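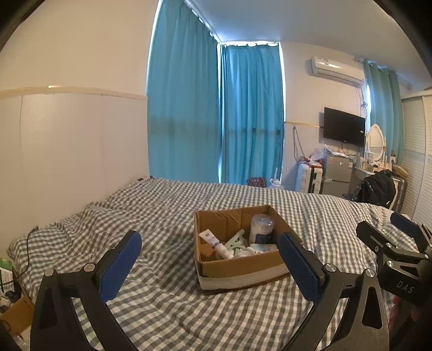 Box of odds and ends on the bed, blue fingertips on either side.

February 20, 2021

So my brother-in-law called me last week, all excited, because he had read somewhere that we'd have robots folding our laundry "any minute now." He has been telling me this for 18 years. I told him I'd believe it when one of them could put away the contents of a single cardboard box without me standing there saying no, not in that drawer.

I mean it about the box, too. I think a box of junk on a bed is a way better test than any of the stuff they show in the videos. You know the videos. One red cup on a clean white table, the arm comes down, the cup goes up, everybody claps. I like a red cup as much as the next guy, but when did you last see a bedroom with one thing in it?

Take a tube of something squeezy. You and I grab it without thinking. For a pair of fingers, though, it's a rotten object! It's stiff at the cap and flat at the other end, it leans on whatever is next to it, and it changes shape depending on how much is left inside. Then there's shiny clear wrap, which is murder on cameras because all they get is glare. And flat packets. Flat packets are my personal favorite for making a robot look silly, because there's no side to get hold of. You need a fingernail, or you need to slide the thing over to a wall and tip it up, which my kids could do before they could talk.

And then the blanket underneath it all. Set a box on a table and it stays put. Set it on a rumpled blanket and push on one side, and the whole business sinks and turns and slides off toward the pillows.

I got to talking about this with Ghislain Fortin, who used to keep the packing line going at Arsenault back when I worked there. They bought a machine for the small parts bins one July (the Porkurer, terrible name, we all called it the Pork) and it was honest-to-goodness great at one thing, picking the same plastic cap out of the same tray all day long. Ghislain says it did 1,774 in a shift once without a miss and they bought donuts. Then the supplier switched to a bag that crinkled, and the Pork spent the next morning grabbing air. They had 2 people standing beside it by lunch doing the job by hand. I'm not knocking it! Caps in a tray is real work and my wrists were glad to be rid of it. But a factory can make the tray nice for the machine. I'm not going to rearrange my bedroom in matching trays, and my wife would have a few words about it if I tried.

What has changed my mind a little is the fingers. I used to figure the whole problem was brains. But blue pads with some ridges on them, on fingers that tilt in from both sides, that's a lot closer to how I'd pick up a tube myself than the old steel clamps we had at work. And having a second one to steady the box while the first one goes digging makes a ton of sense. Try unpacking a box one-handed sometime, on a bed. I did it Tuesday night as an experiment and gave up after four items, with the box on the floor and the dog very interested.

Gordon Tremblay, who reads this blog and argues with every post (hi Gordon), wrote to say I'm being too gloomy and there'll be a tidying robot in every house in Stevdale before I retire. Maybe! My own guess goes like this. Wiping floors, we've got that already. Carrying a box from one room to another, pretty soon. Taking the things out of the box one at a time and setting them on the bed, I could see it in a few years, slow, with some drops. Knowing that the tube goes in the bathroom and the crumpled stuff goes in the trash, unless it's wrapped around something breakable, well, I get that one wrong myself.

Gordon wants to put money on it. I offered him dinner at Prondness instead, loser pays, and he picked the date. I'll post the terms once he quits haggling over what counts as "tidy."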